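Household Textiles, Unit 6: Sorting and Folding Mixed Fabrics
Course notes, Karlijn Verstraete
Revised April 2026

Read these notes before the practical. You will need them again for the written part, which is worth 2 credits.

6.1 Weave and knit

Woven cloth is made from two sets of threads crossing at right angles. It moves very little along the threads and more on the diagonal. Knitted cloth is made of loops and stretches in most directions. This difference decides how a piece should be picked up, carried and stored.

Waffle cloth is a weave. Some threads float over others to form raised edges around small square hollows. The hollows add surface, so the cloth takes up water well. They also make it bulky. A waffle piece folded in quarters stands higher than a flat weave of the same size, and the top layer tends to slide. 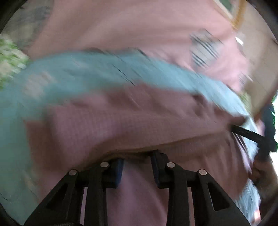

Fig. 6.1. Pink waffle cloth, with a light blue towel.

When you handle waffle cloth:
Shake it once and lay it down before folding.
Match the corners first, then the edges.
Smooth with the flat of the hand. Pulling distorts the squares.
Keep the number of folds low.

Towels go in a separate pile. Do not judge a towel by its color. Feel the surface and look for loops, then write down what you find on the sheet.

6.2 Knitwear on a flat surface

Knits should be folded lying down. A bed is fine if there is no table wide enough, and the sheet should be pulled smooth first. Keep small pillows and other items to the side.
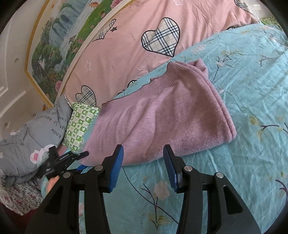 Start at the ribbed band. Ribbing is made by alternating columns of knit and purl stitches, and it pulls in more than the rest of the garment. If you line up the body and ignore the band, the finished fold will lean to one side. Lay the band straight without stretching it, then work toward the other end.

Fuzzy knits hold shallow creases. Stroke them out with the palm in one direction. Thick double edges belong on the outside of the fold, where they won't press a line into the layer below.

Do not hang heavy knits. The loops lengthen under their own weight, and the shoulders go first.

6.3 For the practical

Work in pairs. Each pair folds one waffle piece, one towel and one knit, and fills in the sheet for each. Hand the sheets to Yu-na Seo before you leave.

Reading: Gurard course reader, section on knit structures. Copies are on the shelf in room 128.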